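The Vakel Residency Folder

If you have ever stood in line at an immigration office with a stack of loose papers under your arm, wondering which one the clerk will ask for first, you'll know why we made the Vakel. It holds 222 sheets in labeled pockets, with a passport sleeve inside the front cover and a wide one at the back for leases and tax letters.
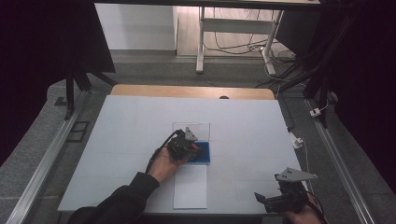
The pocket labels come in English plus one other language of your choice, and we're always adding more (do write if yours is missing!). Damilola Uzor, who moved countries twice before she joined us at Berava, worked out the order of the pockets, and it follows the way most residence applications are put together – identity first, then work, housing and family.

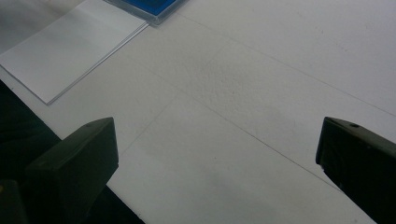
Spare labels are tucked into the last pocket, along with a card for your renewal dates. The first run of 2,000 sold out in March, and the new batch has a stronger elastic.

Item 177. Navy or gray. Groups and legal aid offices ordering more than 121 folders should write to Shoaib Memon for a price.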